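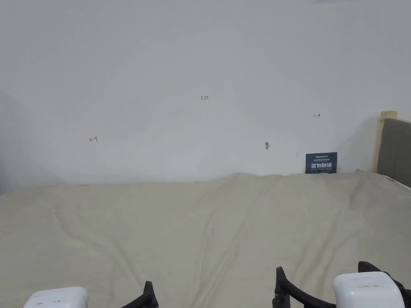 Workshop > Bedroom cell > Hand-held grippers > FAQ
September, by Puspita Jugah

Who can move the navy sign?
Nobody without asking Amber De Haan. It says 请勿触碰, please do not touch, and it means you.

Do the red marks on the wall matter?
Yes. Leave the 1.23 and its arrows alone. Painting over them has been proposed, by people who don't have to measure it again.

How do I check the jaws before a session?
Close them slowly and look along the seam. The tips should come together without crossing. If they cross, back off the outer joint screws, line the fingers up and tighten both sides again, left first.

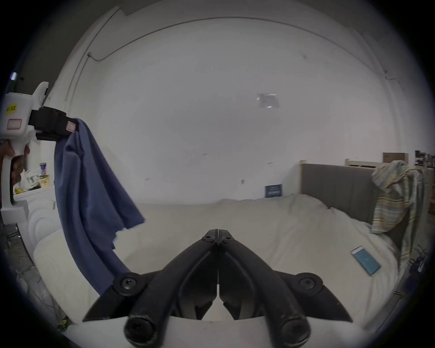

How often do the screws need doing?
Every 200 grasps, or when the Bendano starts to rattle, whichever you notice first. Use the 3 mm key. The one in the drawer marked 3 mm is something else.

Can I test on the blue cloth?
Please do. Pinch it by an edge, lift, lay it back on the bed. Anything thicker goes in the Stolano log as a separate test.

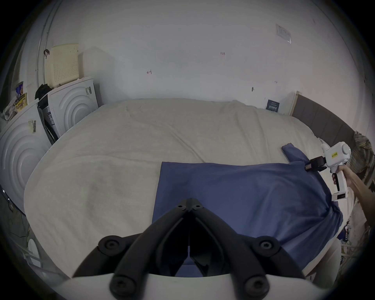 Where do worn fingers go?
Tray 7, with a note of the side they came off. "The bad one" is not a side.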